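The Last Bag from Tevport

My aunt left me 7 keys and the apartment over the old Clurkness bakery, and by late August I had figured out what only two of the keys were for. The rest I kept on the windowsill, in case a door turned up. I had been putting off the clearing out all summer, so one afternoon I made coffee, opened the windows and finally began.
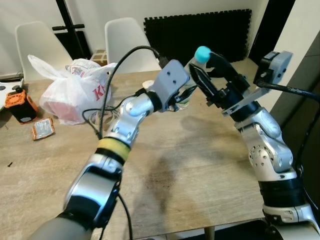
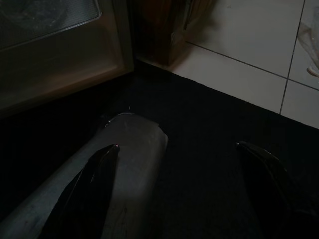
I started with the shopping, because shopping is easy. You take things out of a bag and you find them a home! My aunt could never do it. She would come back on the 15 bus from Tevport with her bags and leave them sitting for days, as if the food might want to look around first. I used to tease her about it, and now I had my own bag on her table and I was doing exactly the same thing.

So I drank some water and moved on to the closet in the hall. Coats, mostly, and a biscuit tin from Iordache with 107 bus tickets in it (yes, I counted, I had all afternoon). Every one was a single to Tevport. I sat down on the floor with the tin in my lap and tried to work out how a person goes somewhere 107 times and keeps no ticket for coming home.

Then I turned over the lid. She had taped a scrap of paper inside, with her square handwriting on it - Rorkeo Storage, locker 2466, the small key.

I went to the windowsill. There were four small keys, of course, because she never made anything simple for anybody. I put them all in my pocket, left the coats where they had landed and looked up the bus. The next one was at ten past five. I had time to put the shopping away first, and I left it on the table.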